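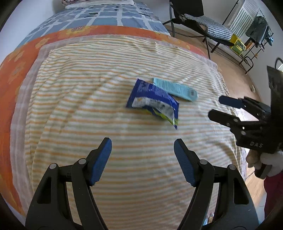

Search this site Go

Tourism and Place: handout for session 4
What a visitor figure is worth
Module tutor: Ngan-ling Lam

Bring the Vellelia brochure and the Tokarz report to the seminar. Read the report's appendix first. Most of you will want to skip it, and most of what we need is in there.

1. The claim

The brochure says that the Plukisby walking festival in June "brought 3,827 visitors to the Vellelia coast". The local paper repeated it and so did the council's bid for next year's money. By the time it reached the bid, "visitors" had become "overnight visitors", and I can find no new survey to account for the change.

Questions to ask of any number like this:

- Who was counted, and where were they standing at the time?
- Could the same person be counted twice?
- Would they have come anyway?
- Who paid for the counting?

In this case the figure comes from wristbands. A walker who did three routes was given three wristbands. Stewards had them too, and so did people who live in Plukisby and walked out of their own front doors. The appendix admits all this in one paragraph and then carries on using the total.

2. Spend per head

Tokarz puts average spending at 76 pounds per visitor. This rests on 22 completed questionnaires, all handed out in the hotel bar at Winness. I would not plan a bus timetable on 22 questionnaires. People in a hotel bar are already spending money on a hotel and a bar, so they tell us very little about somebody who drove over with sandwiches and went home by four.

The report then multiplies the 76 by the full wristband total and calls the answer "economic benefit". Look for this step whenever you read an event study. A weak number times another weak number gets printed to the nearest pound, and the precision makes it look careful.

Money that leaves the area should come off as well. The caterer, the marquee and the sound system all came from outside the county. 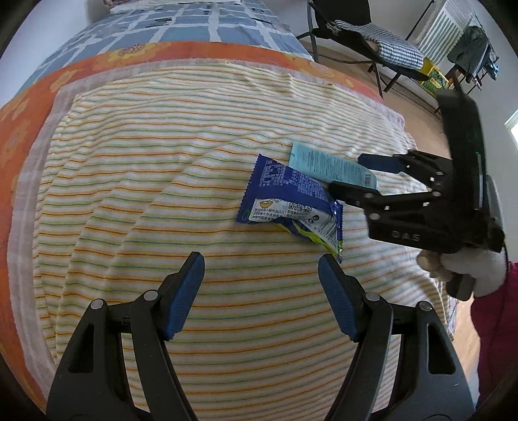 3. Beds

Bed-nights are usually better evidence, as somebody has had to pay for them. They still need care. Winness reported 26 guest rooms full over the festival. We aren't told how many were full in the same week of the year before, and June is busy on that coast with or without a festival. Chenxi Pan's dissertation has a good short chapter on this (ask me for a copy), though I think it is too kind to the hotels' own returns.

Spare rooms let privately, caravans and friends' sofas are mostly missing from the returns.
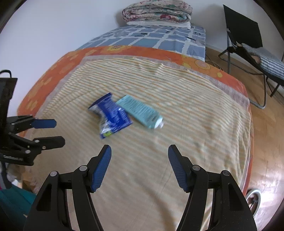

The gap cuts both ways. A festival may fill beds that never appear in the figures, and it may also push out the regular summer guests who would have stayed longer. Economists call the second one displacement. Event organisers tend not to call it anything.

4. For the seminar

Write one side of A4. Take a single claim from the brochure and say what you would need to see before you believed it. Don't tell me tourism is complex. Tell me which form, filled in by whom, on which morning.

Reading: Tokarz report, sections 2 and 5 and the appendix. Section 3 is optional and mostly maps.

Contact the module office | © Tourism and Place teaching pages | Back to top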